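Parts storage, second attempt

September 1, 2025

The old drawers in the workroom are gone. In April I moved the small stock onto open shelving, 685 mm deep, in yellow because Loltton had that colour at a discount. The load rating is 40 kg per tier and I am well under it.

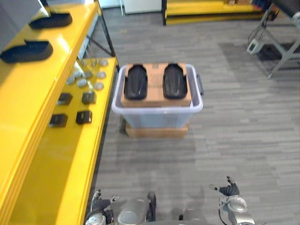 Soles on the upper tier, discs and square blocks on the lower. Bin on the carpet with a cardboard box in the top.

Black parts are much easier to find against yellow than they were in a dark drawer. The gloss finish marks easily, so I wipe it with a damp cloth. Labels for the front edges are on order from Varnisthorpe, pack of 100.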